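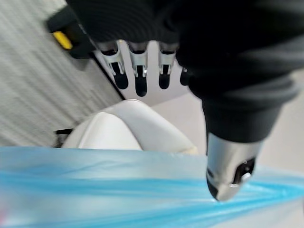
Spring was our busiest stretch since the Ildale clothing and linens exchange opened its doors, and I am so pleased to be writing to the Watkins Fund with mostly good news. Between the church hall in Ovden and the Saturday table in Gotedby, we passed along 1,179 items to families this grant period — coats, sheets, school shoes, a surprising number of curtains. We switched in the spring to see-through blue plastic bags like this one, and sorting has gone a good deal faster with them. Your grant paid for 500 of these, along with the new shelving and the rent on the hall through September.

The Gotedby table has been slower to catch on. We had hoped to reach 300 households there and are well short of that, partly on account of the bus route changing and partly, I think, because we set up at the wrong end of the market. We have asked for a spot nearer the bakery and should hear back soon. In Ovden, meanwhile, we have 47 households on the waiting list for bedding, mostly twin sheets and warm blankets.
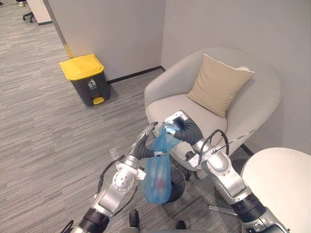

A mother who comes to the Ovden hall told us that she would gladly wait for sheets if we could only stay open one evening a week, as she works until five and always arrives to find the good sizes gone. We have heard much the same from others, and we would like to move $300 from the printing line to cover heat and lights for a late opening on Wednesdays. Please let us know if that needs a formal request — we can send one right over.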